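Subject: Re: [scent-and-skin] Undura night balm, anyone?

On Saturday Juniper Tran wrote:

> Hi all,
>
> I finally gave in and ordered the Undura night balm after seeing it all
> over the place. I'm on jar number 2 and I think my skin looks calmer,
> especially around the nose. The leaflet says 483 women tried it and
> nearly all of them would recommend it to a friend. It's pricey but you
> only need a tiny bit. Has anyone else tried it? Rochelle, I know you
> get red patches too, wondering what you think.
>
> Juniper

Juniper,

I'm glad your nose is behaving. I'd still like to pick at that leaflet a little.

"Would recommend to a friend" is a question about mood. Nothing on that sheet says what anyone's skin looked like before or after, who looked at it, or what they were using the month before. Were they given the jar free? I'd recommend plenty of things I got for free. I wrote to Undura in March and asked whether there had been a comparison group using plain petrolatum. I got back a coupon.

Now the ingredients, which I typed into a file because the print is so small. First is petrolatum, then shea butter, then a wax, then glycerin. The "alpine ferment" they put on the front of the box comes after the fragrance, so I doubt there's much of it in there. Fragrance in a balm sold to people with red patches bothers me more than the price does. Thaddeus used the old version for 8 nights and quit when his eyelids started to itch. He'll tell you it was the balm. I'm not sold on that either, as he'd switched face wash the same week, but it's one more reason I'd try it on the inside of the arm first.

Rafferty asked a while back if the Stisov one is the same thing in a cheaper jar. Close, from the label. Same first three ingredients, no fragrance listed, and a lid that doesn't stay shut in a bag. I've been using it on my hands and elbows and it does what grease does. If your skin is calmer, Juniper, my bet is that you've stopped letting it dry out overnight - any bland ointment might have done that for you. You could test it. Plain stuff on one side of your face, Undura on the other, two weeks, and have somebody else look.

Rochelle Achterberg

P.S. for whoever is putting together the Rumton swap

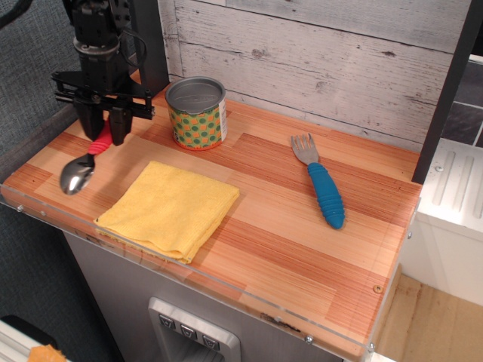
The swap rules still allow opened jars if they're "nearly full," and I'd like that changed. A jar people have been putting their fingers in is not something I want near my face, and a wipe around the rim with alcohol doesn't fix what's down in the middle. If we must have testers, scoop from the jar with a clean spoon, a shiny metal one with a red rubber handle like that would do fine, and put the dab on a paper square for people to take. One spoon per jar, washed before it goes into anything else. Last time there were 141 items on the list and I couldn't find an opening date on any of the ones I picked up. Yolanda, I know you said the Wojcik samples are all sealed, so this isn't aimed at you. Sealed things I have no quarrel with, apart from what's printed on them.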